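Der Stab, der zu tief fuhr

Seit dem Umzug nach Tedemdale steht mein Schiebeversuch wieder, und seit dem Umzug hatte ich genau einen richtigen Schaden. Ich schreibe ihn auf, weil ich beim Suchen nach einer Erklärung zwei Abende lang an der falschen Stelle war und kaum etwas dazu gefunden habe.

Kurz zum Aufbau. Der Arm soll mit einem Stab Klötze über ein Brett schieben, nach Anweisungen wie »schieb den roten Stern neben den gelben Block«. Gegriffen wird nichts. Die Höhe der Stabspitze ist während des Schiebens fest, gesteuert wird nur in der Ebene. Das Programm dafür heißt bei mir Hokano und ist über drei Jahre gewachsen, mit allem, was das bedeutet. Die Sicherheitsgrenzen liegen in einer eigenen Datei, die beim Start einmal gelesen wird.

An einem Nachmittag im Dezember, kurz nach vier, lief der Arm eine Serie ab, bei der er zwischen zwei Versuchen jeweils hochfährt, die Startposition sucht und wieder absenkt. Nach 388 Versuchen kam beim Absenken ein Geräusch, das ich zuerst für einen heruntergefallenen Klotz hielt. Der Stab stand auf dem Brett und drückte. Der Arm hielt nicht an. Er versuchte noch fast zwei Sekunden lang, seine Sollhöhe zu erreichen, dann fiel die Steuerung in den Schutzhalt. Ich hatte die Hand schon am Not-Halt, war aber langsamer.

Der Schaden war überschaubar. Der Stab hatte sich in der Aufnahme verkantet und war nicht mehr gerade. Das Brett hatte eine Delle, ein anderes als das jetzige. Am Arm selbst fand ich nichts, die Referenzfahrt danach war unauffällig.

Mein erster Verdacht war die Kraftüberwachung. Die Schwelle stand viel zu hoch, das stimmte auch, und ich habe einen ganzen Abend damit verbracht. Nur erklärt eine zu hohe Schwelle nicht, warum der Arm überhaupt dort hinwollte. Der zweite Verdacht war der Flansch: Wenn sich eine Schraube löst, sitzt der Stab tiefer. Also alles ab, alles vermessen, alles wieder dran. Die Schrauben waren fest.

Gefunden habe ich es im Protokoll, in Zeile 1140. Dort steht die Werkzeuglänge, mit der die Steuerung rechnet, und sie war auf den alten Wert gesprungen, den des kürzeren Stabs aus der Zeit in Drorville. Die Steuerung ging also von einem Stab aus, der früher endet, und fuhr den Flansch entsprechend weiter nach unten. Ausgelöst hatte das ein kurzer Verbindungsabbruch. Nach dem Wiederverbinden lädt Hokano die Werkzeugdaten neu, und zwar aus dem Standardprofil. Das Profil für den neuen Stab wurde nur beim Kaltstart gesetzt. Ich hatte den Wert beim Umbau an einer Stelle geändert und an der zweiten nicht.

Das ist ein alberner Fehler, und er lag wochenlang da. Die Grenze für die Mindesthöhe hat nicht geholfen, denn sie wird aus derselben Werkzeuglänge berechnet. Falscher Wert, falsche Grenze, und beides passt wunderbar zusammen. Das ärgert mich mehr als die Delle.

Geändert habe ich inzwischen Folgendes. Die Werkzeuglänge steht nur noch in einer Datei. Nach jedem Verbindungsabbruch bleibt der Arm oben stehen und wartet auf eine Bestätigung von Hand, auch wenn das bei langen Serien lästig ist. Die Mindesthöhe wird zusätzlich am Flansch geprüft, mit einer Zahl, die ich von Hand gemessen und fest eingetragen habe. Und die Kraftschwelle ist so weit unten, dass sie jetzt gelegentlich grundlos auslöst. Damit kann ich leben.

Ein Leser hatte mir wegen eines älteren Eintrags über den Ouellet-Treiber geschrieben, ob man für so etwas nicht einfach eine federnde Aufnahme nimmt. Kann man. Ich hatte eine, sie hat beim Schieben nachgegeben, und die Positionen wurden ungenau. Vielleicht baue ich noch eine, die nur nach oben nachgibt und seitlich steif ist. Wer so etwas schon gebaut hat, darf sich gern melden.

Die Serie läuft seit dem Umbau wieder, bis jetzt 831 Versuche, davon fünf mit Schutzhalt, alle fünf bei der niedrigen Schwelle und ohne Kontakt zum Brett. Das Absenken sehe ich mir trotzdem jedes Mal an, wenn ich im Raum bin. Am genauesten schaue ich hin, wenn der Stab so dicht neben einem Klotz herunterkommt wie hier neben dem grünen Stern, da bleibt seitlich kaum Platz. Als Nächstes kommt die Prüfung am Flansch in einen eigenen Prozess, damit sie auch dann läuft, wenn Hokano hängt.

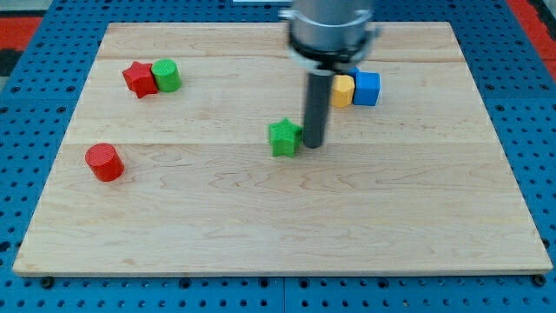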